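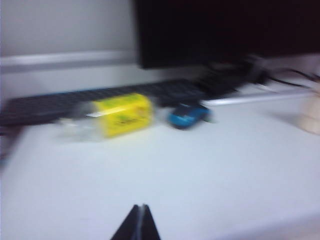
How often should a shared desk be cleared and wiped down?

Once at the end of every working day, with a longer clean once a month. The daily pass covers loose items, bottles and the desktop itself. The monthly pass adds the keyboard, the mouse, the cables and any fabric stored at the desk.

Desk Reset Procedure
Prepared by Mehwish Bugti. Revised 18 May 2022.

Scope

The procedure applies to single-monitor desks with a white desktop and a wired or wireless keyboard and mouse. It does not cover laptops or docking stations. Desks in the Estier room have fixed monitor arms, so step 6 can be skipped there.

What you need

2 microfiber cloths, one for damp wiping and one for drying
A soft brush or a dry paintbrush
Mild dish soap and water
Isopropyl alcohol wipes for the keyboard and mouse
A bag or bin for trash, and a second one for recycling
Hook-and-loop cable ties

Mix one teaspoon of soap into a quart of warm water. Do not use bleach or abrasive powder on a white desktop. Both dull the finish, and dull areas pick up stains faster.

Part 1: Clear the surface

1. Lock the computer or shut it down. If the keyboard is wireless, switch it off at the underside.

2. Remove drinks first. Pick up bottles by the body and check that the cap is tight before tilting them. A bottle lying on its side next to a keyboard is the most common source of spills on our desks. Empty bottles go to recycling with the cap on. Part-full bottles go back to their owner or get poured out in the sink, never into the trash bag.

3. Lift the keyboard, turn it over above the trash bag and tap the back. Brush between the rows from left to right. Set it on a chair or side table, keys up.

4. Place the mouse beside the keyboard. Leave its cable attached if it has one.

5. Gather the cables behind the monitor base. Separate power from data and tie each group loosely. A tie should slide along the bundle when pushed.

6. Slide the monitor back by the base. Do not pull it by the screen.

7. Take any cloths, covers or other soft items off the work area. Feel along the folds and lift the fabric from one corner. Small containers and lids get caught in bunched material and fall when it is shaken out.
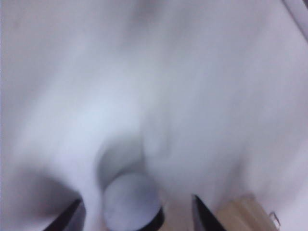 8. Sort what came out of the fabric. Put lids back on their containers and stand the containers upright. Shake the fabric away from the desk, fold it in half twice and store it in the drawer. Fabric with marks on it goes to the laundry before it is stored again.

Part 2: Wipe down

9. Dampen the first cloth and wring it out until it no longer drips. Wipe from the back edge toward the front in overlapping strips.

10. For dried rings, lay the damp cloth over the mark for 40 seconds, then wipe. Repeat once. If the ring remains, report it to Kamran Siddiqui and leave it alone.

11. Dry the desktop with the second cloth. Check under the monitor base, where water collects.

12. Clean the keys and the mouse with an alcohol wipe. Use one wipe for each device. Keep liquid away from the sensor opening.

Part 3: Put things back

13. Return the monitor to its position first, then the keyboard, then the mouse. The keyboard should sit parallel to the front edge.

14. Check that no cable passes under the keyboard. A trapped cable raises one side and wears at the jacket.

15. Drinks return to the side table. Only closed bottles, standing up.

Monthly additions: replace worn cable ties, wash both cloths without fabric softener, and wipe the drawer interior.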